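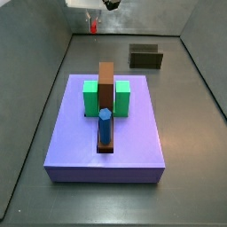
Trastmont is looking for people to try out a set of block puzzles at our Condori workshop in September. You will fit coloured blocks together and tell us which steps were hard to follow. Some layouts are simple, like a tall brown block standing in the slot of a purple base with a green one on either side - others take longer. No experience needed.

Search this site Enter keywords Go

Sessions last 2 hours and there are 29 places. You must be 18 or over and able to sit at a table for that time. Tea and travel costs are covered.

To apply, write to Nayeli Inga by 19th September, quoting reference 524.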